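4.2 Setting out the packing table

Use the Vedell table or any flat surface with 700 mm of clear depth. Wipe it down before you start.

1. Put the open tub at the back of the table.
2. Stand the shopping basket beside the table, on the left.
3. Place drinks upright, with the caps closed.
4. Lay snack packages flat, one layer only.

Note: Keep the cardboard pieces in their bag until step 7.

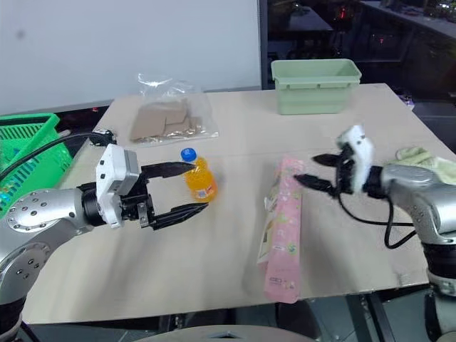
Fig. 4-2. Drink bottle upright, snack package flat, tub at the back.

5. Check each item against order sheet 836. Set aside anything that is not listed.
6. Pack drinks first - snacks go on top.
7. Slide one piece of cardboard between layers if the order has more than 30 items.

CAUTION: Do not lay bottles on their sides. A loose cap can leak onto the packages below.

For replacement tubs, order Ukero part 384.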